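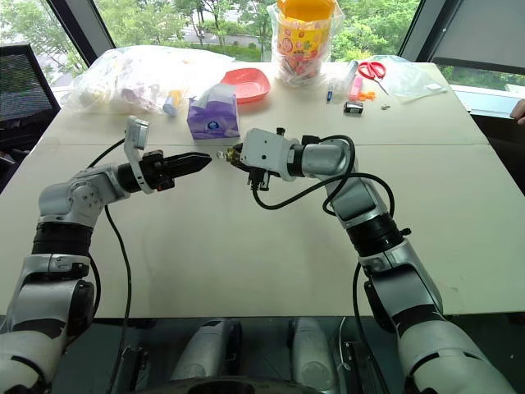

A mesa grande, com a emenda a meio do tampo

Início | Arquivo da lista | Tópico anterior | Tópico seguinte | Sair

27 de agosto de 2026
Enviado por: oficina Tambunan
Assunto: Re: mesa grande e arrumação das peças

Olá a todos,

resposta rápida que estou de saída. A foto vai junto. O tampo são dois painéis em tom de madeira bege, encostados, e a emenda mal se nota. Vê-se também que a metade do fundo continua com a tralha toda junta. Isso tem de ir para as caixas Gridby antes da montagem, senão não temos onde pôr nada.

> Alguém me diz se a mesa grande é a inteiriça ou a que tem
> emenda? Preciso de saber para encomendar a cobertura na
> Dralska, eles só cortam até 200 cm numa peça. E as peças
> pequenas, ficam em cima da mesa ou voltam para a gaveta?
> Na última vez perdemos duas das transparentes e ninguém
> deu por ela até ao fim do dia.

É a que tem emenda. Encomenda a cobertura em 2 peças, a junção por cima da emenda do tampo, fica melhor. Não colem nada ao tampo, por favor!! em maio levámos uma tarde a tirar cola.

Peças pequenas: gaveta 9, sempre. As transparentes então nem se fala, num tampo tão claro não se vêem. Se puderem, ponham um pano escuro por baixo quando trabalharem com elas. Há um no armário do material Mikico, prateleira de cima, acho que ainda lá está.

Falta ainda:
- etiquetas para as caixas (quem tem o rolo?)
- confirmar medidas com a Dralska, desta vez por escrito
- tirar tudo da metade do fundo e limpar o tmapo

Se alguém passar por lá antes de mim que comece pelas caixas. Eu levo o rolo de papel.

Abraço, até já

Contacto da lista: lista da oficina Tambunan | Voltar ao topo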